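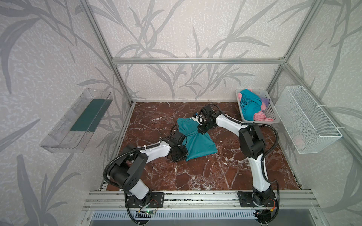
Monday – laundry cell, shirts again

Teal shirt on the marble, both arms on it, the rest of the pile still in the gray basket. Rekha asked me at lunch if these things can do her laundry yet and I said ask me in November! We're at 11 decent folds out of 24 tries, and I'd have emptied that basket myself in 3 minutes. Corners are what kill us – the Zarneo planner loves to close early and grab air.

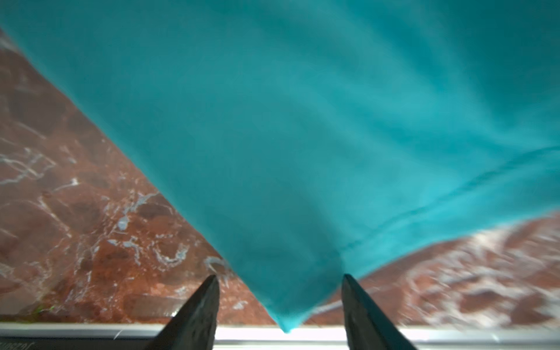 Wrist view, fingers open on either side of the hanging corner.

Henk wants the approach slower. Trying that next, then sleeves (ugh).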